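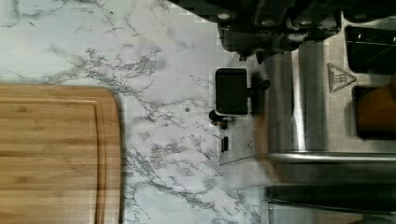

Breakfast takes up more counter than any other meal in my kitchen, and in September I started moving things to see how little of it I could use. The first constraint is bread. I buy an unsliced loaf from Herer and cut it at home, so cutting and toasting have to happen near each other or the crumbs travel. The bamboo board now lies to the left of the toaster's control panel, with a strip of bare counter between the two. The groove near the board's edge collects most of what the knife throws off, and the strip is wide enough to wipe in one pass with a folded cloth. With the board pushed right up against the toaster, crumbs went under the base and stayed there until I lifted it.

The second constraint is the lever. It needs clearance for a hand coming in from the side, and the board is low enough not to interfere. A loaf standing on the board does interfere, so the loaf goes back in its bag before anything is toasted.

I use the toaster for slices and the oven for everything with a topping. For cheese on toast the oven is set to 200 and the bread goes in already toasted on one side. Heating the oven for a single plain slice makes no sense, although Tariq Swati does it every time he stays here and prefers the result. His slices come out drier through the middle. If you like that, allow more time than the dial suggests.
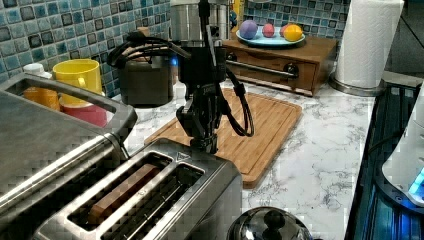 One slice in the left slot, the right slot empty.

Slice thickness matters more than the browning setting. I weighed a few: two slices from the middle of the loaf came to 100 grams, and at that weight the crust edge colors well before the center does. My fix is a lower setting run twice, with the slice turned end for end between runs. Yu-na Kang commented on the last post that she cuts hers thinner and runs the toaster once on high. I tried it. The thin slices were fine for butter and too brittle for anything heavier.
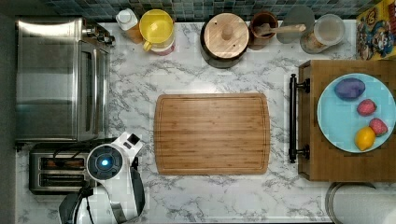
Cleaning is on a fixed order. Toaster unplugged and cool, crumb tray out, tray emptied into the sink strainer, tray back. Then the oven top, which collects a film of grease and flour even when it has not been used. Then the counter, from the tile side forward. The marble pattern hides crumbs very well, so I check by running a dry palm over it.

The board gets washed last, by hand, and stood on edge to dry. I oil it from a 200 ml bottle, both faces, and wipe off the excess the next morning. Laurinda Bastos asked which oil – plain food-grade mineral oil, nothing scented.

Still to sort out: the bread knife, which has no place of its own yet and keeps ending up in the drawer with the whisks.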